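Badeo: ropa de casa, doblada y sin doblar

Léeme, versión 4

Hola. Si has llegado hasta aquí es porque te has bajado la carpeta de Badeo o porque Nazma te ha pasado el enlace, así que te cuento qué hay dentro y cómo está ordenado. Badeo es una colección de fotos de ropa de diario: montones, cestos llenos, camisas a medio doblar, pilas ya hechas. Nada de catálogo de tienda ni de fondos bonitos. Quería arrugas, mangas del revés y calcetines perdidos, que es como está la ropa en mi casa casi siempre (y sospecho que en la tuya).

Qué contiene

Son 1.097 fotos en total. De ellas, 887 llevan notas escritas por Nazma Dissanayake o por mí, y el resto está en la carpeta sin_notas, a la espera de que tengamos un rato. Si te animas con alguna, mándamela y la meto en la próxima versión, ¡de verdad que lo agradezco!

Las carpetas son 6:

cesto: la ropa dentro de un cesto, o saliéndose de él
monton: ropa suelta, sin recipiente
pila: prendas una encima de otra, dobladas o casi
prenda_sola: una única pieza extendida
mixto: un cesto y además prendas fuera
sin_notas: lo dicho

La carpeta mixto es la que más discusiones nos ha dado. Al principio todo eso iba a cesto, pero Rezaul Hettiarachchi, que usó la primera versión para su trabajo sobre tejidos, me escribió un correo larguísimo quejándose de que buscaba cestos y le salían camisas. Tenía razón. En febrero rehíce la carpeta entera, y de paso cambié los nombres de archivo, así que si tienes enlaces antiguos se te habrán roto. Perdón por eso.

Cómo anotamos

Cada foto con notas tiene un archivo de texto con el mismo nombre. Dentro va una línea por prenda: color, estampado si lo hay, y en qué estado está (doblada, arrugada, colgando, tapada en parte). Cuando no se distingue qué prenda es, ponemos "tela" y seguimos. Prefiero mil veces un "tela azul claro" que un "pijama" inventado, porque en un montón de ropa se ven mangas donde solo hay pliegues.

Con los colores oscuros hay que tener paciencia. Nazma escribe "antracita" y yo escribía "gris oscuro" para lo mismo; hemos dejado "antracita" en todas. El azul marino y el negro siguen mezclados en algunas notas viejas, sobre todo en monton, y ahí no pondría la mano en el fuego.

Los cuadros tienen dos etiquetas: cuadro_grande para las camisas tipo leñador y cuadro_fino para los dibujos menudos. Las rayas van todas juntas, que no dan tanta guerra.

Una muestra de la carpeta mixto:
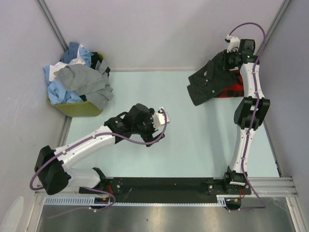

Mixto. Cesto verde oliva colmado, con una prenda gris colgando por delante; a la derecha, antracita con botones sobre cuadro_grande rojo y negro.

En fotos como esta anotamos primero el cesto y luego lo de fuera, siempre en ese orden. La tela azul oscuro de lo alto del montón lleva cuadro_fino, y las blancas y azul claro se quedan en "tela".

Cosas pendientes

Faltan toallas y ropa de cama, apenas hay. También quiero separar las prendas con botones de las que llevan cremallera, aunque eso supone repasar prenda_sola desde el principio y me da una pereza tremenda. Las notas están solo en español; Rezaul empezó una traducción al inglés que va por la mitad de pila.

Uso

Puedes usarlo para lo que quieras mientras cites Badeo y la versión. Si encuentras una nota equivocada, dime la carpeta y el nombre del archivo y la corrijo.

Última revisión de este texto: 26 de agosto de 2021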